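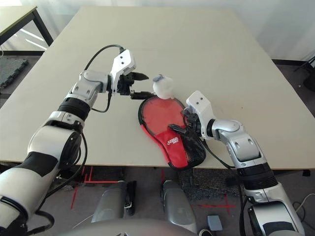 **Derneck moss garden to reopen in May, moss permitting**

25 February 2020

The moss garden at Derneck will open its gates again in May, two years after it closed so that the moss could recover from its admirers.

Moss has no roots to speak of. It clings on with threads called rhizoids, drinks through its leaves, and does not care for sneakers. The old path at Derneck ran straight across the best of it, and by the last open summer the haircap moss beside the pond had been worn down to something like a doormat. The new boardwalk is 200 feet long and has a rail on both sides, which regular visitors will understand.

The garden's latest survey lists 258 kinds of moss and liverwort on the grounds. Garkumville, whose own bog garden lies across the valley, has long claimed the larger collection and says it will be recounting. A liverwort, for anyone planning to join the argument, is a flat or leafy little plant related to moss. It was once believed to cure the liver and has since been left in peace.

Most of the replanting was done with fragments, crumbled by hand over damp soil and pressed in with a board. A piece of moss the size of a fingernail can grow into a whole cushion, given shade, rain and several years without a picnic on it. The slope below the Meinecke wall has filled in well. The north bank has produced mainly algae — green, at least.

Entry will be limited to 200 people a day. Tickets go on sale at the gate and through Zetport, whose booking page currently files the garden under "Nightlife." Dogs are not admitted, and the pond is still closed.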